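Nellmont Hands Project
Progress report to the Prelholm Fund, covering the fall and the open day

Hi Issa,

You asked for something you could read on the train without a dictionary, so I've kept the tables in the attachment and I'm writing this part the way I'd tell it to you over coffee. The short version is that we spent most of the fall getting ready for the open day, the open day happened, and we came out of it with a lot of data, a sore throat (mine) and a much better idea of what to do with the rest of your money!

First, where we were. At the end of the summer the arm could take an object from a person's hand if the person stood still and held it out nicely, like they were feeding a horse. Real people don't do that. They wave things around, they change their minds, they talk to a friend while they're holding something out. So the goal we agreed on with you was handovers with people who hadn't been trained by us, and the only way to get those people was to open the doors.

We opened at 10 in the morning and closed at four, and 331 visitors signed in at the front desk. I'd told the building to expect half that. We ran the demo in 22 short sessions, with a break between each so the hand could be checked over and the fingertips wiped down (fingertips get grubby fast when a whole middle school has been through). Every session started with the same safety talk, and I gave most of them, which explains the throat.

The setup was the one you saw in Dodari's drawings last spring – the arm at one end, a table, a visitor across from it. Visitors could pick whatever they liked from a tray and try to hand it over or put it down for the arm to pick up. We'd planned a script for them. By the second session I'd dropped it, because people read the card, nodded politely and then did exactly what they wanted. I'm glad we let them. 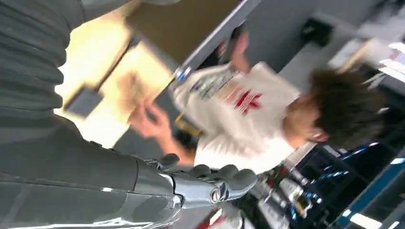

All told we logged 1,278 handover attempts. The success rate is in the attachment, split by object, and you'll see it's lower than our lab number. I was braced for that and I don't think it should worry you. The lab number comes from five people who all know where the arm likes to have things. The drop is worst with soft objects, where the hand closes too early and gets a fold of cloth or paper and nothing else. Hard objects with flat sides went fine, even with kids.

The other thing we learned is about timing. The controller from Fiadzo waits for the person's hand to stop before it commits, and that's a sensible rule until you meet somebody who talks with their hands. One man told us a long story about his boat while holding out a sponge, and the arm waited through all of it, very patiently. The team has been calling that "the boat problem" ever since and I'm afraid it's now the name of a folder. We have a fix in mind, where the arm starts a slow approach while the hand is still moving and backs off if it needs to, but it has to go through the safety review again before anybody outside the team stands near it.

Things that went wrong: the cooling fan on the control cabinet quit just after lunch and we lost nine sessions' worth of force readings before we noticed the logger had gone down with it. The video for those sessions is fine, so we can still use them for timing, only not for grip. I've ordered a spare fan and the logger now beeps if it stops. It's an annoying beep. We also ran out of consent forms in Spanish and had to print more while people waited, and next time I'll have a proper stack.

On money, we're a little under on equipment and over on staff time, mostly from the weekend hours before the opening. I'd like to move the leftover equipment money across to cover it, if that's okay with you. The exact amounts are on page two of the attachment and I need a yes or no from you before the books close in December.

Next up is labeling. Dodari has two students starting on it, soft objects first, and I hope to have the early-approach version running in the lab by the time we talk again. If you want to come and try it yourself, wear something with short sleeves and bring an object of your own. Email me a couple of dates and I'll make sure the arm is free.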